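The Long Way Round to a Pot of Rice

My mother never measured rice. She poured it into her cupped hand, considered it for a moment as if it might have something to say, and tipped it into the bowl. When I left home at 17 and rang her from a telephone box to ask how much I needed for one person, she said there was no such thing as rice for one person, and that I should invite somebody.

I have thought of that call often this winter, while finding my way around the small rice trade that has grown up in Callow, where three shops within a short walk of the station now sell more kinds than I could have named a year ago. I went in February, on a Monday, in the sort of rain that gets in at the cuffs, and was given tea before I had my coat off.

The shop was Safavi, a narrow place with a bell on the door and a counter worn pale where people lean on it. Mehrangiz Tabrizi has run it for 44 years. She started out selling dried limes and pistachios to a handful of families, with rice in the back for those who asked, and little by little the rice moved forward until it had the whole of one wall.

"People come in and ask for the best," she told me, topping up my glass. "I say, best for what? For Tuesday, or for your daughter's wedding?"

It is a fair question, and one I had no answer to. I went home with a smoky one for fish and a plain, long-grained one for practising on, and a warning to soak the second overnight in water as salty as the sea.

A matter of the crust

Anyone who has eaten at a Persian table will know that the real prize is at the bottom of the pot. The tahdig, the golden crust, is what the children fight over and the guests are too polite to ask for (I am no longer too polite). Mine took seven attempts. The first was pale and the second was charcoal, and the third came out in such sad little flakes that I gave it to the hens. What finally did it was a heavier pan, more butter than I care to admit, and a tea towel wrapped round the lid — an old trick, and a good one, for catching the steam before it drips back down.

Keeping it through the year

Rice bought in quantity is cheaper and, if you ask Mrs Tabrizi, better company. Older grain drinks more water and stays separate, so she likes hers to have had a year in the dark before she cooks it. A cool cupboard will do, well away from the onions, and a few dried bay leaves tucked in at the top if you believe in them. My mother did. Fold the cloth over after each scoop and gather everything up firmly, and look in on it from time to time as you would an elderly neighbour.

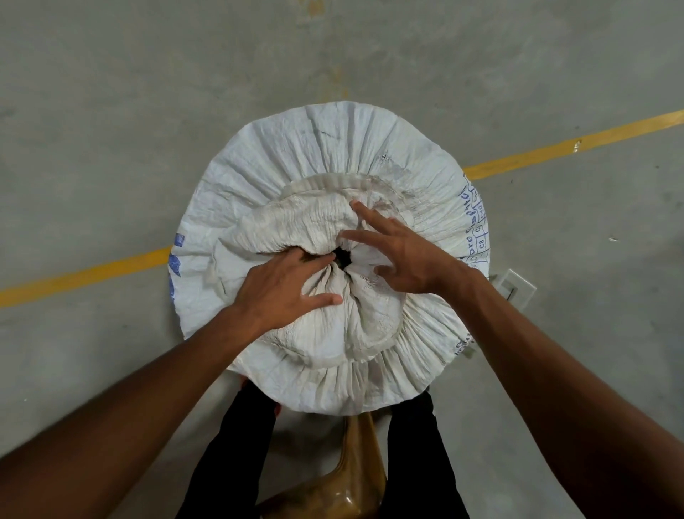 Where to eat it when you can't face the washing up

Cudomer, opposite the library, does a broad bean and dill rice at lunchtime that I would cross the county for, and they will give you extra crust if you get there before one. Go hungry, and take someone who doesn't mind sharing. The lamb comes on the bone and there is always too much of it, so they keep a stack of boxes by the till.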